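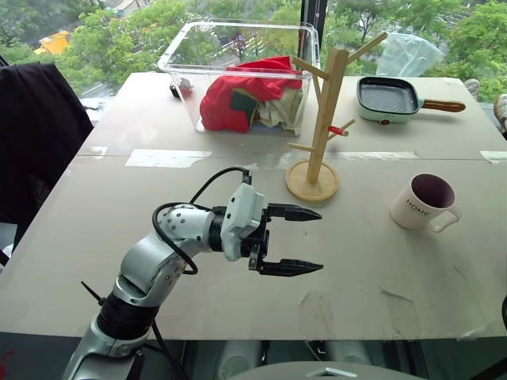

# Grellex 木制杯架:一棵长不大的树,用了 11 个月

2024-10-05 更新

先交代立场:我原本是反对杯架的。杯子有柜子可以住,柜子有门,门一关,里面多乱都算收纳。专门买一棵木头树,把杯子一只只挂出来给客人检阅,在我看来跟把袜子晾在客厅差不多。

后来柜子满了。家里的杯子有一种本事,从来没人承认买过,数量却一直在涨。有一天我开柜门拿杯子,最外面那只顺势滚进了我手里,接得很漂亮,但我知道自己不会每次都接得住。当晚就在 Onorari 下了单,194 元,包邮。页面上有 2725 条评价,我往下翻了很久,多数人写的是“很好看”,少数人写的是“还没拆”。

## 东西本身

结构简单得让人有点心疼那 194 元:圆形底座,中间一根方柱,柱子上朝不同方向斜着伸出几根细木棍。浅色木头,没有花纹雕刻,没有烫金的“coffee time”,这一点我愿意多付钱。

方柱配圆底是个聪明的组合。圆底转来转去都没有尖角,抹桌子的时候拿抹布绕一圈就完事;方柱则让人一眼分得清正反,挂杯子的时候手里有数。底座外沿有一圈略高的边,我一开始以为是装饰,用久了觉得它更像一个小小的领地标志,提醒你杯架到此为止,别再往底座上塞茶包。(我还是塞了。)

包装里夹着一张说明书,署名设计者 Magdolna Kovács,正文只有两句话:把木棍拧紧,把重的杯子挂在低处。我读过比这长得多、也没用得多的说明书。

## 安装

木棍要自己拧进柱子。螺纹偏紧,前几圈顺,最后半圈需要一点决心。我家那套有一根拧到底之后角度还是和别的不太一样,看久了倒也习惯,真树也没有长得那么整齐的。

提醒一句:别借助钳子。我用了,木头上留了一道印子,位置正好朝外。

## 挂杯子这件事

主要的试用对象是一只侧面印着“HOME”的浅色马克杯,杯身有细细的竖纹,里面是深紫褐色。深色内壁喝咖啡非常体面,茶渍咖啡渍一律隐身,代价是你也永远说不清它到底洗没洗干净。

杯把是圆弧形的,挂起来没有难度。真正要适应的是方向。杯把要从木棍的尖端套进去,再往柱子那边送,人从正面伸手,往往会先碰到另一根棍子。头一个星期我每天早上都跟它过招,第二个星期开始换成侧着来:杯口稍微朝左上倾,杯把对准棍子,慢慢推。顺手以后一只手就能做,另一只手可以继续揉眼睛。

高处的两类棍子伸得远,适合把手大的杯子。低处有短的,我拿来挂那只从 Irden 带回来的小陶杯,把手窄得只能伸进一根手指,挂在长棍上会一路滑到柱子边,取的时候得把它请出来。短棍刚好治它。 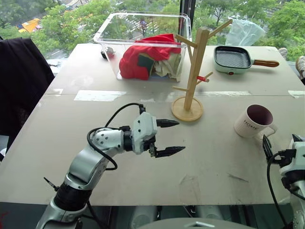 ## 承重和重心

商品页写的是整架最多可承重 1573 克。这个数字精确得可疑,我想象有人往上面一克一克地加东西,加到 1574 的时候叹了口气。我没有复现这个实验,平时挂的杯子离上限应该还有距离。

重心才是要紧的。全部挂在一边,架子会往那边点头,点得很有礼貌,但你最好别等它鞠躬。我的习惯是左右各挂一只再往上加,取的时候反过来。如果家里有人习惯抓起哪只算哪只,建议把架子往桌子里面放,给它留一点犯错的余地。

说到桌子。我家这张是两块板拼的,米灰色,中间一道接缝,缝上贴了透明胶带,桌面上的擦痕各有来历,我只记得其中几道。杯架底座压在平整的地方很稳,跨在接缝上会有轻微的晃动,敲一下桌子就能听见杯子打哆嗦。挪开一掌宽就没事了。测评里常说“请放置于平整台面”,我以前总跳过这句,现在把它抄在这里,算是还债。

## 占地方吗

占,但占得有章法。圆底直径不大,麻烦在上面那圈树枝,实际占的面积要按杯子的外沿算。架子后面我放了一只透明塑料箱,里面堆着布,红的、米白的,团在一起。靠上的木棍会伸到箱子前面去,掏布的时候手背容易碰到它。解决办法是把架子转一个角度,让那根棍子朝别处去。整个杯架最大的调节功能就是“转一下”,没有电,没有应用程序,也不会在半夜提示你升级。

透明箱子和木头架子摆在一起,气质上谈不上般配。一个什么都藏不住,一个干脆什么都不藏。好在靠着大窗,白天光线够亮,摆什么都显得像是故意的。

## 清洁

擦起来最烦的是棍子和柱子交界的地方,那里爱积灰,手指进不去,布又太厚。我试过旧牙刷,管用。底座那圈高起来的边也会兜住水,刚洗的杯子直接挂上去,水滴下来会在里面待着。我的做法是先倒扣沥一会儿再上架。

木头不要泡水,这个道理人人都懂,五月份我还是泡了一次,心想就十分钟,然后接了个电话。之后木棍摸起来有点毛,拿细砂纸磨过,现在跟没发生过一样,只要你别用手去摸。

## 跟另一款比

之前朋友家用的是 Caruso 的铁丝款,我借来住过几天。铁丝款更稳,底盘重,杯子挂上去会“当”的一声,早上听着像有人在隔壁开饭。木头这款安静得多,杯把碰到木棍只有闷闷的一下。家里有人还在睡的话,这一下值不少钱。

铁丝款的棍头有个小小的上翘,杯子不容易滑出来。Grellex 的木棍是直的,全靠往上斜的角度留住杯子。我用到现在没掉过,但猫要是参与进来,我不敢替它作保。

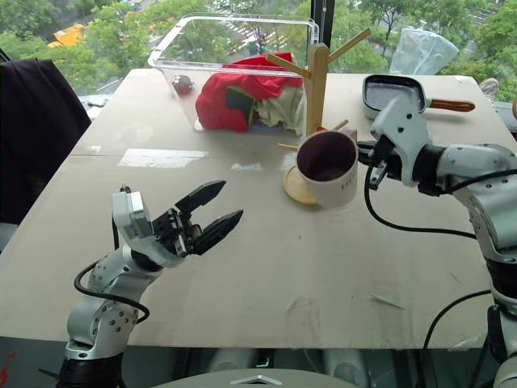
**把手特别小的浓缩咖啡杯能挂吗?**

把手的孔比木棍粗就能挂,建议选低处的短棍。孔太小的只能套住一点尖端,碰一下就会掉,还是放回柜子里吧。

## 优点和怨言

- 木头颜色浅,样子朴素,放哪儿都不抢戏
- 杯子碰上去声音小
- 螺纹最后半圈太紧,说明书对此只字未提
- 棍子根部积灰,需要一把退休的牙刷
- 194 元买几根木棍,结账时请不要细想

## 该不该买

杯子少、柜子空的人,别买,你们现在的生活很好。柜子已经开始往外吐杯子的人可以考虑,前提是桌上真有一块平地,并且能接受客人看见你到底有哪些杯子。我家那只写着“HOME”的现在固定挂在外侧,原因是它最好拿,跟上面的字没有关系。

打分的话,满分十分给七分半。扣的那些里有半分属于钳子,严格来说该扣我的。如果 Onorari 哪天打折,我大概会再买一个放办公室,那边的公用杯子目前住在打印机上面。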